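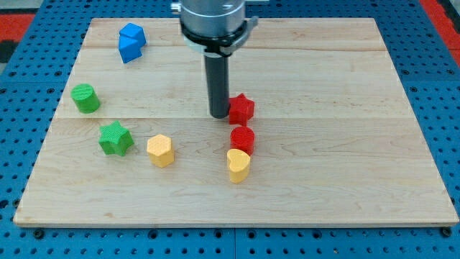

Plallden Bridal Hair Notes

A small collection of written notes on wedding hairstyles, gathered from salon consultation sheets. The collection has 679 notes. Each note is one visit of one client, and it is stored as one line in the file notes.csv.

Where the notes come from

The sheets were filled in by stylists at two salons, Hundomwood and Wesham. The Hundomwood salon gave 378 of them, and Wesham gave the others. The stylists wrote by hand and we typed the sheets later. Spelling mistakes were corrected, but we did not change the words a stylist used for a style, so "low bun" and "chignon" can both appear for what is nearly the same thing.

Columns

visit_id: a number without meaning
salon: hundomwood or wesham
hair_type: straight, wavy, curly or coily
thickness: fine, medium or thick
length: measured dry, from the crown, in inches
style_asked: what the client wanted when she came in
style_final: what was agreed at the end of the visit
veil: yes, no, or not decided
remarks: free text, often empty

Please be careful with length. In Wesham the first sheets had no space for it and the stylists put it in the remarks — we moved it to the right column when we were sure, and left it blank when we were not.

What you can do with it

The notes were collected to help new stylists prepare for a first consultation. They can also be used to study how a wish changes between the start and the end of a visit. They are not good for saying which styles are popular in general, as both salons work mostly with clients who have long hair. Coily hair is rare in the notes.

Privacy

Names, phone numbers and wedding dates were removed before typing. If a remark mentioned a family member, we kept only the role (mother, sister).

Versions

Version 2 adds the veil column and corrects a mix-up of "half up" and "half down" in over 100 lines. The old tag "Yoshida braid", a house name from Wesham, is now written as "side braid".

Next update is planned for September.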